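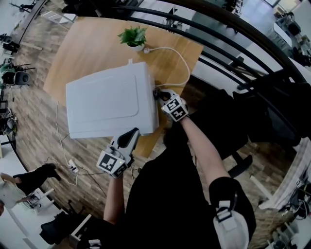

Checking Whether a Kitchen Circuit Can Carry a Countertop Microwave

Most nuisance trips in older kitchens come from two heating appliances sharing one branch circuit. The procedure below applies to standard 120-volt circuits in North American homes. It requires a notepad, masking tape and a plug-in power meter; ours is a Hinari.

1. Map the circuit

Plug a lamp into each kitchen outlet and switch it on. Turn off one breaker at a time and note which outlets go dead. Test both halves of every duplex outlet, as the halves are sometimes wired to different breakers. Mark each cover plate with tape and the breaker number. Check the dining area and hallway too – older houses often continue the kitchen run through the wall.

2. Read the breaker

The rating is stamped on the handle, usually 15 or 20 amps. Do not infer it from the shape of the outlet. A 15-amp outlet may legally be fitted to a 20-amp circuit that serves several outlets.

3. Find the input power

The number advertised on a microwave is cooking output. The draw from the wall is higher and appears on the rating label, normally on the back or inside the door opening. Look for "input" in watts or amps. If only watts are given, divide by 120. An oven with 1,500 watts input draws 12.5 amps.

4. Add the other loads

List everything on the same breaker that could run at the same time and total the amps. Toasters, kettles and coffee makers matter most. A phone charger can be ignored.

5. Compare

If the total exceeds the breaker rating, move one appliance to another circuit. Do not install a larger breaker. The wire in the wall is sized for the existing one, and a larger breaker will let it overheat.

6. Verify under load

Heat a bowl of water for two minutes with the meter in line and record the peak reading. Switch off, unplug and touch the plug. Slight warmth is normal. A hot plug or a brown mark on the outlet face means worn contacts, and the outlet should be replaced before further use.

Avoid extension cords and power strips for this appliance.

Procedure checked by Minttu Vainio. Last revised in May.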